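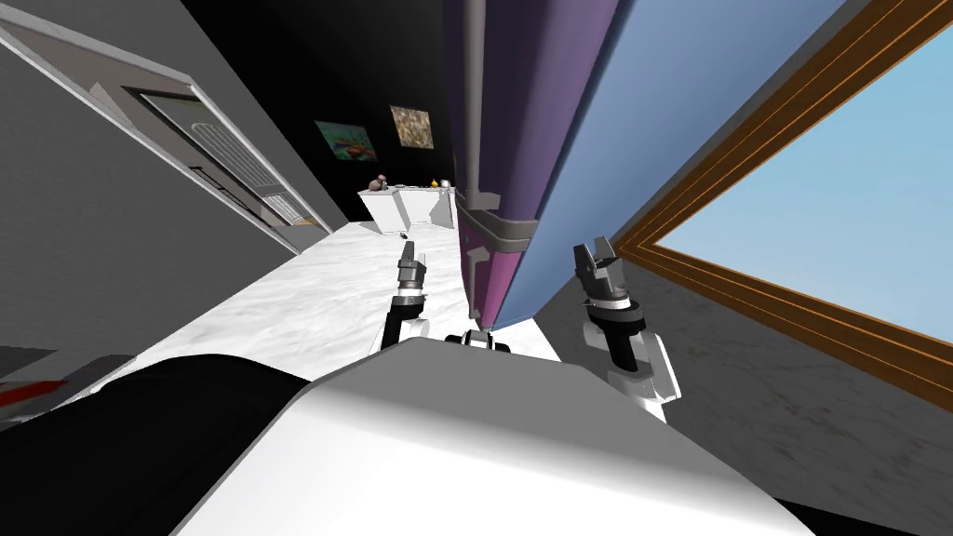
Graven Two-Arm Practice Pack

Working rules for mobile two-arm robots indoors, rehearsed in simulation before a machine goes on the floor. Each licence covers 2 robots and 42 written checks.

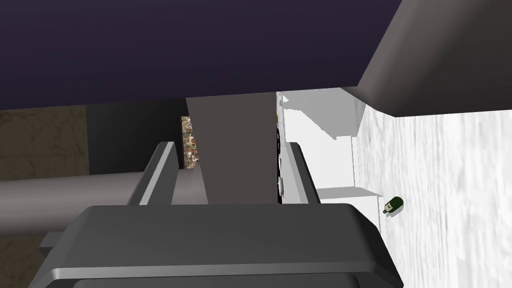 Fingers stay open until the wrist has stopped. Glassware within reach is logged before any grip is tried. Results export to Bulatik or Oneo.
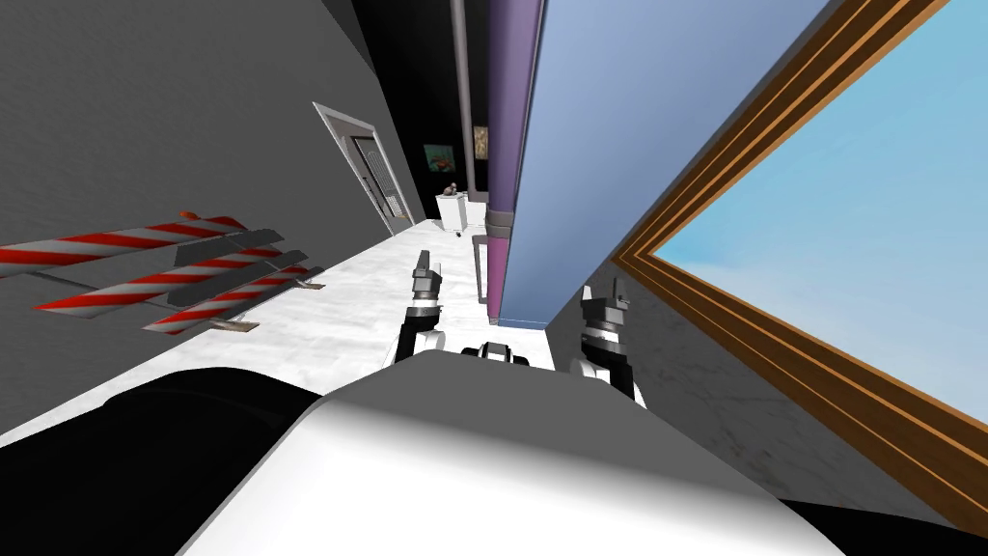
Roscoe Oyelaran wrote in April that the corridor speed rule should apply to reversing too. It does from this release.

Licence term: 90 days.

Contact Graven sales | © Graven | Back to top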